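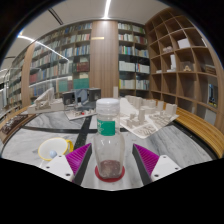
2026년 5월 10일. 천연 염색 작업 노트, 꼭두서니 3차.
4월에 받은 Ornora 꼭두서니 뿌리로 세 번째 염액을 냈다. 지난 두 번은 물 온도를 너무 올려서 갈색으로 넘어갔고, 이번에는 65도를 넘기지 않는 것만 목표로 잡았다. 뿌리 100 g, 물 3리터, 불림 하룻밤. 첫 물은 노란 기가 많아서 따로 덜어 두고 두 번째 물부터 염색에 썼다. 색을 말로 적을 때마다 사람마다 다르게 읽으니 기준을 하나 정해 둔다. 흰 뚜껑에 초록 라벨이 붙은 투명 병, 그 바닥에 조금 남은 적갈색 정도를 이 노트에서는 "적갈"이라고 쓴다. 그보다 노란 쪽은 "주황", 어두운 쪽은 "밤색"으로 적는다.

원단
Lahtinen 울 트윌, 자른 것 네 장. 마른 무게 합계 504 g. 정련은 중성 세제로 50도에서 한 시간. 헹굼물이 맑아질 때까지 다섯 번 갈았다. 면 조각도 두 장 넣을 생각이었는데 두유 처리한 것이 아직 덜 숙성돼서 뺐다. 면은 다음 회차로 미룬다.

매염
명반을 원단 무게의 15퍼센트로 맞추려면 75.6 g. 저울이 소수점을 못 읽어서 76 g을 넣었다. 주석산은 지난번에 쓰고 남은 양이 모자라 이번에는 생략. 40도에서 시작해 한 시간에 걸쳐 80도까지 올리고 그대로 45분, 불을 끄고 밤새 담가 두었다. 꺼냈을 때 손에 끈적한 느낌은 없었다. 2차 때는 명반이 과해서 표면이 끈적했으니 이 비율이 맞는 것 같다.

염색
염액 시작 온도 35도. 원단을 적셔서 넣고 10분마다 뒤집었다. 60도까지 올리는 데 70분이 걸렸다. Zosten 전기 버너는 낮은 단에서도 켜졌다 꺼졌다 하면서 온도가 3도쯤 흔들린다. 한 번 66도까지 올라가서 찬물 한 컵을 부었다. 기록상으로는 목표를 넘긴 셈인데 색에 영향이 있었는지는 모르겠다. 60도 유지 90분, 그 뒤 냄비째 식힘.

결과
1번: 매염만. 주황에 가깝다. 젖었을 때는 훨씬 붉었다.
2번: 매염 후 탄산칼슘 조금 넣은 염액. 적갈. 네 장 중에 제일 고르다.
3번: 2번과 같고 철장액에 3분. 밤색. 모서리 한쪽에 얼룩. 접힌 채로 들어간 자리다.
4번: 1번 염액에 두 번 담금. 적갈과 주황 사이. 한 번 담근 것과 차이가 생각보다 작다.

탄산칼슘의 차이가 제일 컸다. 작업실 수돗물이 연수 쪽이라 책에 나온 붉은색이 안 나왔던 것 같은데, 물 경도를 재 본 적이 없으니 추측이다. 시험지를 주문해 둘 것. 1차와 2차 조각도 꺼내서 옆에 놓고 봤다. 1차는 거의 흙색이고 2차는 붉은 기가 조금 있다. 온도를 낮춘 효과는 분명히 보인다.

견뢰도
각 장에서 손가락 두 개 너비로 잘라 절반은 검은 종이로 가리고 남향 창에 붙였다. 2주 뒤 확인. 마찰은 흰 면으로 마른 상태에서만 해 봤고 3번에서 살짝 묻어 나왔다. 헹굼이 부족했을 수도 있어서 다시 한 번 헹궈 널었다. 젖은 상태 마찰은 다 마른 다음에 새 조각으로 한다.

잔액
남은 염액은 체에 걸러 313 ml만 보관. 나머지는 실 한 타래(127 g)를 넣어 소진시켰더니 연한 살구색이 나왔다. 실은 매염을 약하게 한 것이라 비교 대상은 아니다. 뿌리 찌꺼기는 말려 두었다. 한 번 더 우려도 색이 나온다는 글이 있어서 다음에 해 보려고 한다.

Trellier 직조 건에 쓸 색은 2번으로 잡고 있다. 다만 그쪽에서 필요한 양은 한 냄비로 안 되니 두 번에 나눠 염색했을 때 색이 맞는지부터 봐야 한다. 같은 뿌리 봉지에서 양쪽을 같이 달아 놓고, 염액도 한꺼번에 우려서 나누는 쪽이 안전하겠다.

다음에 할 일
물 경도 시험지 주문
주석산 보충
면 조각 두유 처리 상태 확인
2번 조건으로 두 냄비 나눠서 재현
철장액은 1분, 2분으로 줄여서 비교
버너 밑에 까는 철판 찾기. 선반 위 칸에 없으면 새로 산다

추가. 저녁에 다시 보니 4번이 마르면서 한 단계 밝아졌다. 색 이름은 내일 낮 빛에서 다시 보고 고쳐 적는다.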